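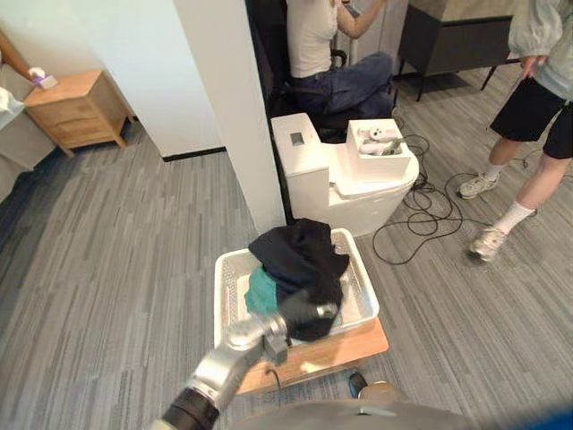 Dark and teal laundry in a white basket.

About Nelance

Home | Services | Prices | Route map | About us | Contact

Nelance is a laundry and garment care company. We wash, dry, press, fold and mend clothes and household linen for families, small hotels, clinics and restaurants. We have one plant, on Prarkesard Road, and one counter shop at the front of the same building. Everything we pick up is washed there. We don't send work out to other plants, except leather and fur, which we don't take at all.

How we started

Sherif El Idrissi opened the counter in a former print shop with four washers, three dryers and a secondhand flatwork ironer that had come out of a closed motel. The first regular customer was the restaurant across the street, which needed napkins back by four in the afternoon. That deadline set the schedule for the whole place and we still run it. Restaurant linen goes in first, at 5 a.m., and household orders follow.

Siham Berrada joined in the second year to run the counter and the books. She and Sherif became equal partners two years after that, when the company took over the unit next door and put in the tunnel finisher. The wall between the two units came down one January, during the slow weeks after the holidays, and for most of that month the pressing was done in the delivery garage with two space heaters running.

The company is still owned by the two of them. There are no outside investors.

What we do

Wash and fold. Sold by the pound, with a minimum order. Clothes are separated by color and fabric, washed in our standard unscented detergent, dried and folded. If you want a scented detergent or your own product used, write it on the order slip or add it to your account. We keep that instruction until you change it.

Shirts and pressing. Shirts come back on hangers or boxed. Light, medium or no starch.

Dry cleaning. Suits, coats, dresses, drapes, wool blankets. We moved to a hydrocarbon system when we replaced the old machine. Most items are ready in three business days. Drapes and anything with heavy beading take longer, and the counter will give you a date before you leave the item.

Commercial linen. Sheets, towels, tablecloths, napkins, aprons, kitchen whites, treatment room linen. You can use your own stock or rent ours. Rental contracts run for a year and can be stopped with 40 days' written notice.

Mending and alterations. Buttons, hems, zippers, torn pockets, relining. Loose buttons found during pressing are sewn back on free of charge. Anything bigger gets a phone call first.

The Teveck Building

Our plant is on the ground floor of the Teveck Building, which was put up for a bakery supply warehouse. It has thick floors and good drainage, and those were the main reasons for taking it. The boiler room is at the back. The counter is on the street side, with six parking spaces reserved for customers, two of them marked for short drop-offs.

Water from the final rinse is filtered and used again for the first wash of the next load. Heat from the dryer exhaust warms the incoming water. Both systems were put in by Abdelkrim Helmy, our plant engineer, over one long summer, and he maintains them along with the boiler, the compressors and the ironer. The original motel ironer was retired and is now in the lobby, where people put their bags on it.

Who works here

Sherif El Idrissi, partner. Commercial accounts and purchasing. Call him about rental linen or a new contract.

Siham Berrada, partner. Finance, hiring and customer accounts. All complaints that are not settled at the counter go to her desk.

Abdelkrim Helmy, plant engineer.

Sherif Hajji, production manager. He sets the daily wash schedule and trains new staff. With two Sherifs in the building, please ask for Mr. Hajji or Mr. El Idrissi when you call.

Adel Bouzid, head tailor. Adel came to us after many years in uniform making. He works at the counter on weekday mornings and fittings can be booked with him by phone. He doesn't do fittings in the afternoon.

Our drivers, pressers, sorters and counter staff are all employees of the company. We don't use day labor agencies. New hires spend their first two weeks on sorting and folding, whatever job they were hired for, and then move to their own station. A washer who has worked the sorting tables knows why a red sock matters.

How orders are tracked

Each household order gets a number at pickup, and each garment in it gets a heat-sealed label with the customer code. The label is small and goes on the inside seam or under the collar. It stays on through later washes, so returning customers don't get a new one every time. If you don't want labels on your clothes, we can use pinned paper tags. It adds a day.

Missing items are looked for the same day they are reported. If we can't find the item in 10 days we pay for it. The limit for household orders is $200 per item unless you declared a higher value at drop-off, and $500 per order. The full terms are on the Prices page and printed on the back of the slip.

What we ask of customers

Please empty pockets. Pens are the most common problem, followed by lip balm. Coins and cash we find are put in an envelope and returned with the order.

Tell us about stains and what caused them if you know. Coffee, oil and blood are treated in different ways, and the wrong treatment can set a stain for good. Don't try to rub it out at home first.

Clothes that are damp should be dropped off the same day and kept apart from the rest. Mildew spreads in a closed bag.

We can't accept items soiled with gasoline, solvents or paint thinner. This is a fire code rule and the drivers have no discretion over it.

In the neighborhood

Winter coats left at the counter during the coat drive are cleaned and repaired by us and given out by the Lysenko Street Community Center. Last year's drive brought in about 200 coats. The drive starts again when the first cold weather arrives and runs until the end of January. Coats with broken zippers are fine. Coats with missing linings are usually too much work, so please ask first.

We also wash team uniforms for two youth soccer clubs at cost during their season, and the tailoring room takes one high school student each term for work experience. Applications go through the school.

Service area and hours

Pickup and delivery covers the city and the towns along the river as far as the county line. Check the route map for your street. Routes run in the morning and early evening, and you choose a window when you book. Orders can be left with a doorman or in a porch box if you have signed the release.

The counter is open from 7 a.m. to 7 p.m. on weekdays and 8 a.m. to 2 p.m. on weekends. We close on public holidays. Commercial deliveries continue on holidays for hotels and clinics only.

Working at Nelance

Open positions are listed on the Contact page. At the moment we are looking for a presser with experience on a form finisher and a part-time driver with a clean license. You can also leave an application at the counter. Applications are kept for six months.

Page last updated 15/11/2025

Terms of service | Privacy | Lost item form | Commercial quote request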